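Section 6. Mounting the arms and first two-arm check

Applies to the Ostach bench cell, build notes revised 12/09/2026. Sections 1 to 5 (frame, tabletop, wall panels, rail, power supply) must be finished before you start. If you are building on the shared bench at Villanueva, sign the cell out for the whole session. The arms should not be left half bolted overnight.

6.1 Before you start

You need both assembled arms, the two black mounting plates, the hardware bag marked R, a hex key set, a small level, two purple cables, and the two control boards with their wiring already crimped. The Stosterow crimping tool is in the drawer under the bench if any ends have to be redone.

CAUTION: Keep the main power supply unplugged until step 14. The joints can move suddenly when a board first gets power.

6.2 Mounting the plates

1. Slide the T-nuts into the top groove of the front rail. Put in all of them now. Once the plates are down you can't add one from the middle.

2. Set the left plate on the rail and start all the corner screws by hand. Leave them loose.

3. Do the same with the right plate.

4. Measure between the inside edges of the two plates. The gap should be 300 mm. Slide the plates until it is, keeping them the same distance from the ends of the rail.

5. Check each plate with the level, then tighten the screws in a cross pattern.

NOTE: Jerome Lumanlan built his cell with a wider gap and the grippers could not meet over the middle of the table. If you change the spacing, you also have to change the base offset in the arm file (section 8).

6.3 Mounting the arms

6. Hold the left arm with its lower link upright and lower it onto the plate. A second pair of hands helps, as the upper link will swing if the elbow is not supported.

7. Fasten the base. Use thread locker on these screws only.

8. Repeat for the right arm.

9. With the power still off, move each arm by hand through its full travel. The elbow should swing outward toward the side wall without touching it. If it rubs, loosen the plate and go back to step 4.

6.4 Cables and boards

10. Run one purple cable along each arm, starting at the base, around the outside of the large joint, then along the upper link to the wrist.

11. Leave a loop at the wrist and another at the base. Bend the elbow all the way in and all the way out. The cable must not pull tight at either end.

12. Hang a control board below each mounting plate, pins down. Keep the pins clear of the metal strip under the rail.

CAUTION: Bare pins touching the strip will short the board. Fahad Qureshi's note in the build log covers how to tell if this has happened and which fuse to check.

13. Connect the wires from each board to its arm. Tug each one lightly.

6.5 Power and center check

14. Stand clear, plug in the supply and look for a green light on each board. If one stays dark, unplug, wait 2 minutes and reseat the connectors on that side.

15. Open the Evus control program and choose Home. Both arms should move slowly to the rest position. Keep a hand on the stop switch.

16. Set the speed limit to 100 and the time step to 1000 ms. Do not raise either one during the first check.

17. Clear the table and lay one stiff card near the center, behind the point where the grippers will meet. Any printed card will do, but it should be flat and have rounded corners so it does not catch.

18. Choose Center. The arms bend inward over the table and stop with the gripper tips facing each other and a narrow gap between them. If the tips touch, press stop and repeat the homing step.

19. Use the jog keys to bring the tips to the card, one arm at a time. Close each gripper in small steps until it just holds. A card that bows is being squeezed too hard.

20. Open both grippers, back the arms away from the card, and choose Home again before you turn off the power.

NOTE: Small items such as a key charm can be used after the card. Precious Lagman suggests starting with the card because both arms can reach it from the sides.

If one arm stops short of the center every time, check its plate screws first, then the elbow zero mark. Settings for a failed zero are in section 7. Questions about the arm file go to Rodel Marquez or Mohcine Kabbaj. 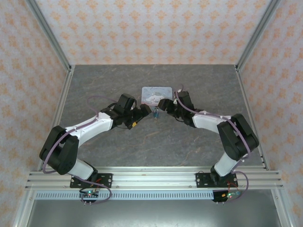
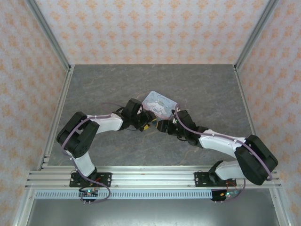 Figures 6-1 and 6-2. Both arms on the front rail, reaching in toward the center, with a card on the table.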